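June, gone ten at night

What a day for the allotment! The 201 was late getting out to Pirnstead but I didn't care, because the first broad beans are ready and they're so sweet I ate three pods standing up between the rows. The poppies have gone mad as well.
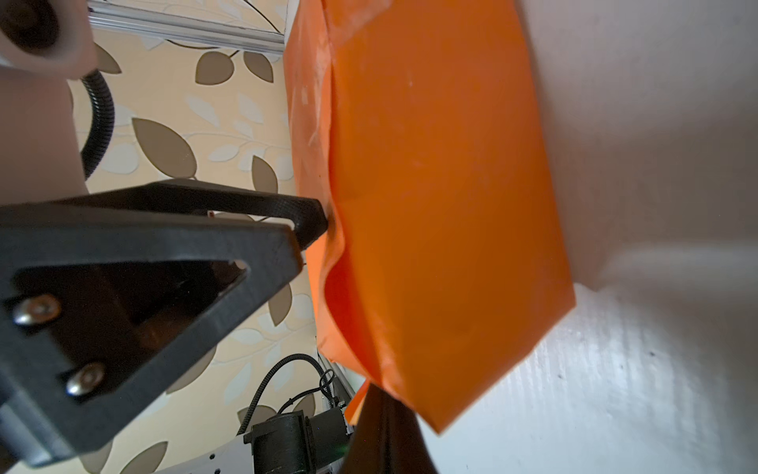

Fares Kassab came over from his plot with a bowl of gooseberries (still a bit sharp, lovely with sugar) and we talked for ages about blackfly. He swears by pinching out the tops, so I did the whole row before tea.
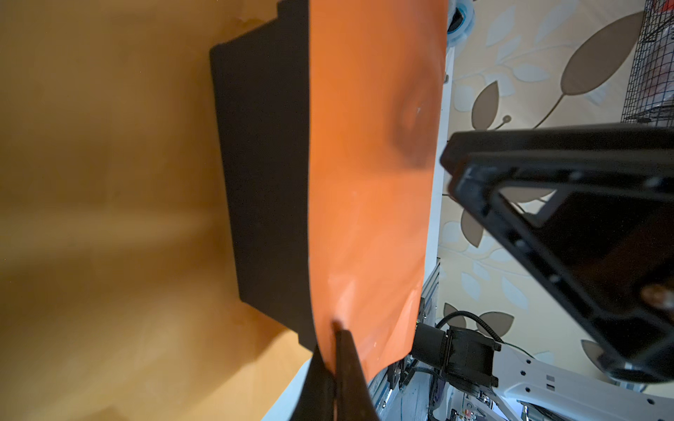
Shiny orange, next to the black.

Must sow more lettuce tomorrow, and beetroot if there's any seed left. My knees ache and I can't wait to get back up there.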